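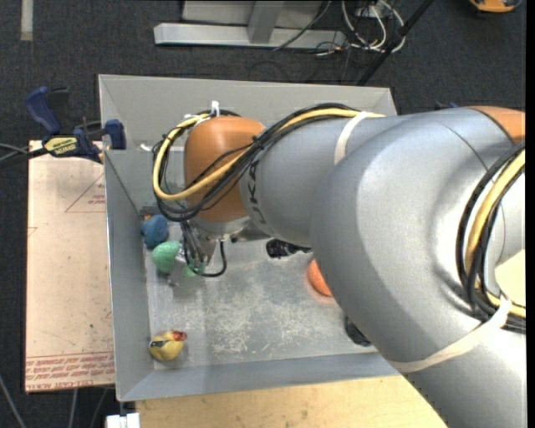
Open-top metal bin, gray, with sloping walls and folded rims.

Metal bins – quick answers

We get the same emails over and over so read this first. Updated October.

Do you sell single bins?
Yes. Walk-in only for singles, at the Stesavville yard. Shipping starts at two.

Are they new or used?
Both. Used ones come with scratches, sometimes an old label. No holes, no bent rims. If you get one with a hole send a photo and we swap it.

Can I choose which used one I get?
At the yard, sure. By mail, no.

What about lids?
The standard ones are open top. Tamow makes a drop-on cover that fits the large size only. We don't stock it, ask them.

Why are the walls sloped?
Small stuff slides back toward the middle so you're not digging in corners. Costs you a little floor space. If you're storing square boxes get the straight-sided type instead, they pack a lot better.

Do they stack?
Empty, yes, one inside the other. Full, no. Please don't. The rim isnt made for it.

How many do you have?
3,075 at last count, 3,000 of them the standard gray. The rest is odd sizes and returns, list is at the front desk.

Can I get another color?
No. You can paint them yourself – sand first, use metal primer, let it dry overnight. Painted bins can't be returned.

Will it rust?
Indoors, not much. Outdoors yes, sooner or later, usually starts at the folds where water sits. Wipe it out and tip it over when you're not using it.

How do I clean one?
Warm water, dish soap, soft brush. Dry it right away. No bleach. For sticky label glue try cooking oil and a rag, then soap again.

The edges – sharp?
Rims are folded over so they're OK to grab. Wear gloves anyway when you're moving a load of them.

Can I keep food in it?
Not loose food. Cans, jars and sealed bags are fine.

Do you deliver?
Stesavville and Ocampo, yes, with our own truck. Anywhere else goes by freight and you pay the freight company direct. Have somebody there to help unload, the driver only brings it to the curb.

When can I pick up?
From 11 in the morning till we close the gate at 4. Bring your order number and something to tie the load down, we dont have straps to give out.

Returns?
Unused and unpainted, 30 days, with the reciept. You pay shipping back unless we sent the wrong thing.

Something else?
Use the contact form, put "bins" in the subject. Stetham Storage Supply.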